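Press note from Zellby, May

Hi all, Divina Dagdag writing. I run the sorting tables at Zellby, and I've been asked to do the announcement this time because I'm the one who won't stop talking about it. So! We're opening the Small Parts Room to the public this May, and anyone who fixes things at home, teaches a shop class or just has a drawer full of mystery hardware is welcome to come and dig.

If you haven't visited us before, we're the reuse shop behind the old Nulammont bakery. For years we've been good with the big stuff (chairs, lamps, doors, more doors) and pretty bad with the little stuff. Switches, clips, knobs and power supplies all went into buckets, and the buckets went under the stairs. Last winter Luuk Nijs and I pulled every one of them out and started going through them by hand. We ended up with 3558 pieces worth keeping, which I still can't quite believe, and they now live in 416 labeled drawers along the back wall.

The sorting itself is simple and kind of addictive. You tip a handful out on the table, put anything that rolls in a tray with a rim, and then deal with the rest one piece at a time. Electrical goes one way, plumbing and pipe hardware goes another, and loose metal bits get their own drawers by size. I lost a whole evening to knobs and I'd do it again.
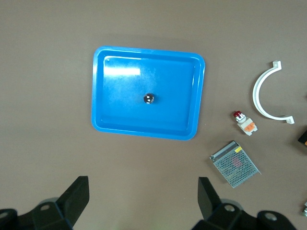 Do I need to know what a part is called before I come in?

Bring the old part, or a photo of it, and we'll match it up with you at the table. Half the fun is figuring it out together, and Luuk is scarily quick at it.

Prices are easy. Most small pieces are 2 dollars a scoop, mixed however you like. Power supplies and switches are priced one by one, and we ask you to have them checked by someone qualified before you hook them up to anything. We don't test electrical parts on site and we won't guess for you, sorry.

We're also starting a sorting evening, beginning at 6 p.m., for people who'd like to learn the drawers and help us get through what's left. There are over 52 buckets still waiting (yes, really). We'll have the big table cleared, good lamps on, and coffee from Dela Peña next door, who has been keeping us awake through all of this. You don't have to sign up, but long sleeves with buttons at the cuff are a pain around tiny screws, so maybe roll them up.

Huge thanks to Brirkon for the drawer cabinets. They came out of a closed workshop, they weigh a ton, and they squeak, and I love them.

Writers and local radio folks are very welcome to stop by before we open and have a look around. Ask for me or Luuk at the front counter any afternoon. If you're bringing parts to donate, please keep the screws in a bag or a jar, and leave batteries at home, as we can't take those yet.

Divina Dagdag
Sorting tables, Zellby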